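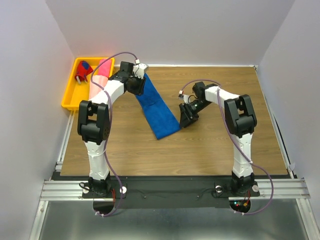

Laundry Habits at Skarnside Hall: What We Wash, When, and Why
Project report by Emiko Takagi and Adelmo Bellini
Supervisor: Carmela Gentile

1. How we came to this topic

When we moved into Skarnside Hall in September, neither of us had given much thought to laundry. Adelmo had always lived with his grandparents, where clean towels simply appeared on a shelf, and Emiko had shared one small machine with two sisters. Then came the first Sunday-evening-style crush in the basement, with baskets lined up along the hall and one poor first-year guarding a dryer with her coat, and we started wondering how people decide when something is dirty enough to wash. We talked it over with our supervisor, who was kind enough to let us drop our first idea (bus timetables) and start over.

2. What we did

We asked 60 residents to keep a laundry diary. Each diary was a folded sheet with room for the time of day, what went in, the water setting, and any remarks. We left the remarks line in almost as an afterthought, and it gave us some of our favorite reading. By the end we had 261 loads written down, plus a recipe for lentil soup that we believe got there by mistake.

We also sat down with 11 of the residents for longer talks, mostly in the kitchen on the second floor, where Serena Sartori kept us supplied with tea. Adelmo asked the questions and Emiko took the notes, and we swapped when her hand got tired.
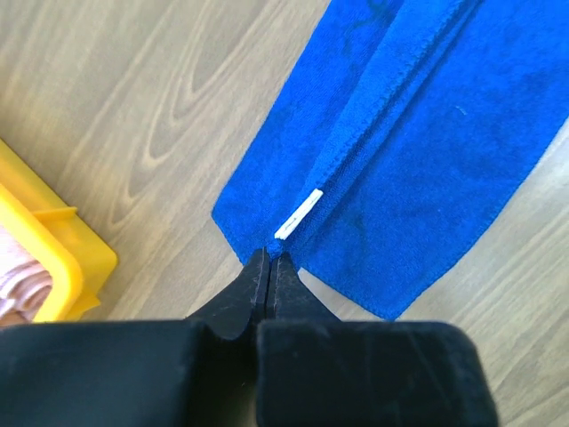
3. What we found

Bath towels were the item people disagreed on most. Some wash them after every few uses, and others go by smell alone – one diary says only "still fine" three times in a row. Bed sheets were the thing people felt guilty about. Almost everyone we talked to said they changed them less often than they did at home, and several lowered their voices to say it.

The evening rush is real. Loads bunched up between dinner and ten at night, and the early morning was close to empty. Ermanno Negri, who works nights at the Farina bakery, does his wash at six in the morning and told us he has never once had to wait. We had hoped that hearing this would persuade the others, but when we mentioned it, they mostly laughed.

Water settings surprised us too. Most people pick one in their first week and never touch the dial again. Five of the residents we talked to couldn't say which one they used.

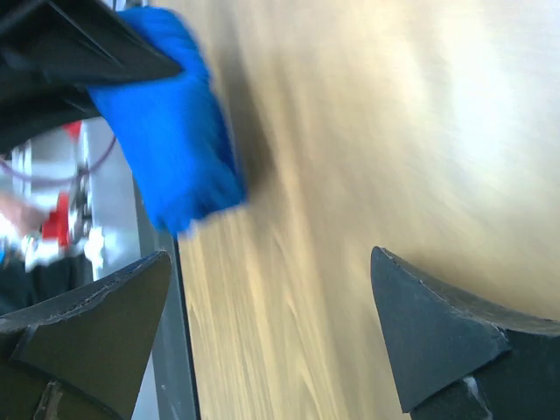

Figure 3. Gripper fingers, seen up close.

4. What we would do differently

The diaries should have been smaller, since people kept losing them in the wash. We would also start after midterms – two of our best diary keepers went quiet that week, and we can't blame them. And we would ask about drying, which we left out completely and which came up in nearly every talk.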